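Keeping the grippers honest: a morning at the Jilska bench

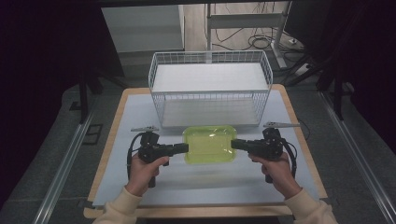 Lining up on the lime tray, one gripper in each hand, with the wire basket behind.

The first thing I was told when I came through the door at Jilska was to mind the rails. The second was that the kettle had just boiled. I took both on board and still managed to kick a rail on my way to the tea, so you can imagine how much they trusted me with the equipment after that.

I'd asked to spend a morning with the technician who looks after the hand-held gripper station, and she'd agreed on the condition that I left her name out of it. ("My mum reads these things and then rings me with questions.") She's been on the bench since it was put in, and before that she fixed commercial sewing machines, which she reckons was better training than any course she's done since.

"People think it's going to be all software," she said. "And there's a bit of that. But most of my day is screws and cables and looking at a thing sideways to see if it's straight."

The station is known as Vakar, after the software package that logs it, although half the building just calls it the table. You stand at the front, take a gripper in each hand by its pistol grip, and do whatever job is on the sheet, opening and closing the jaws with your index fingers. The positions get recorded and eventually an arm somewhere else has a go at doing the same. I'd seen plenty of the arm end of things over the years and never given much thought to the bit where a human being stands there holding the tools. It's more physical than I'd expected! My forearms knew all about it by lunch.

I asked her to take me through the start of a normal day, and she laughed and said it began with the sheet.

"I pull the sheet flat before I do anything else. If there's a ridge in it the tray rides up on the ridge, and then you go in level and you catch the rim on one side and miss it on the other. Then somebody comes and tells me the gripper's out. The gripper's fine. It's the bedding."

Pale sheets only, by the way. They tried a darker one in November and she hated it. The jaws are black, and she wants to be able to see their edges from standing height without bending down every time.

After the sheet come the cables. Each gripper has one coming off the back, and she's particular about how they hang. She had me hold the left one while she talked, and moved the cable from the inside of my arm to the outside without breaking her sentence.

"You want a nice lazy loop, off to the side. Left one goes left, right one goes right. If it's tight you'll feel it tug when you reach forward and you'll start compensating, and you won't know you're doing it. I can see it in the recordings, this little hitch in the wrist."

How often do they go?

"The cables? I've replaced 12 so far. Always at the back where it comes out of the body, same spot every time. So now I run my thumb along that bit each morning, and if it feels soft or kinked it comes off and gets a new one. Takes me less time than arguing about whether it needs it."

She keeps a paper book for this, a proper hardcover one, with every fault written in by hand. We had a flick through. There were 397 entries when I visited and a good many of them say only "jaw" followed by a date and a tick. I asked why she didn't keep it in Vakar with everything else, and she looked at me as though I'd suggested storing the milk in the car.

"If Vakar's down, that's exactly when I want to read the book."

Fair enough.

The jaws are where she spends most of her time, so that's where we spent most of the morning. The tray is her favourite check. It's a yellowy-green plastic thing with rounded corners and a bit of a lip, nothing special about it, and she puts it in the middle of the table with the short ends facing left and right. Then you bring the grippers in from either side, keep the jaws level, stop just short, and look.

"Stop is the important word," she said, when I didn't. "Everybody wants to grab it. Just hold there. Are they the same height? Are they pointing at each other? Is one of them nose-down?"

Mine was nose-down, the right one. She said that was me and had nothing to do with the gripper, and that right-handers do it all the time because they grip harder on that side and the wrist tips over. I loosened off and it came up. Then we swapped hands with the tools, left for right, to see if the droop followed the gripper or followed me. It followed me. She wrote nothing in the book, and I was a little disappointed not to be entry 398.

When the fault really is in the tool, the swap is how she finds it. If the droop moves across with the gripper, off it comes, and it's usually a jaw that's worked loose on its mounting. She nips the screws up a bit at a time, going from one side to the other, and checks against the tray again after each pass. She doesn't like doing one screw right up and then the next. "It pulls crooked and you've locked the crooked in. Same as a presser foot." (I had to look up presser foot. It's the bit on a sewing machine that holds the fabric down.)

Then there's the trigger. She wants it to move smoothly from fully open to fully closed and come back by itself, and she does it by feel with her eyes shut. I watched her do it on both grippers, very slowly, with her head on one side like somebody listening for a possum in the roof. A gritty one gets opened up and brushed out. No oil, ever. She was quite fierce on the oil.

"Somebody put a drop in once, being helpful. It was lovely for a day. Then it picked up every bit of fluff off the sheet and I spent an afternoon with cotton buds."

We got onto the grey tabs next, the angled ones that stick up at the top of each gripper. People use them as handles, she said, when they're putting the tools down or passing them across, and she wishes they wouldn't. Pick it up by the grip, put it down by the grip. She's had one bent enough that she spotted it from the doorway.

The actual work that month was a kitchen clear-up routine: tray out of the wire basket, onto the table, square it up, back in the basket. The basket is her least favourite object in the building. Jaw tips and wire mesh don't get along, and if you come in at the wrong angle a tip goes through one of the gaps and you've hooked the whole lot and dragged it towards you.

"So what do you do about it?" I asked.

"Put the basket further back and make people slow down. And I look at the tips afterwards. Every basket job, I check the tips. If they're chewed, I change them."

She orders spares from Nishad, a small outfit in Flevelell that does short runs, and they come in a bag of 72, more than you'd think anyone could get through. She's on her second bag. She'd love a softer tip and has told them so, more than once. They've sent her a couple of samples and she has Opinions about them which I've promised not to print.

I wanted to know how long it takes to get somebody new up to scratch, and she said it depended whether they'd let go of the idea that faster was better. A decent session is roughly 51 runs with a break in the middle, and the break isn't optional. When your hands get tired the triggers get snatched, and she ends up with good people making bad recordings on perfectly healthy gear.

"I can fix a jaw," she said. "I can't fix someone who skipped morning tea."

By the end she'd let me do a few runs properly, tray out and tray in, with her standing off to my left saying "cable" every so often. I hooked the basket twice. On the last go I got the tray back in without touching a wire and may have made a small noise about it, and she was kind enough to pretend she hadn't heard.

Before I went she sat both grippers down by their grips, thumbed the cables once more, and smoothed out the corner of the sheet where I'd been leaning on it. Then she asked if I'd mind stepping over the rail this time.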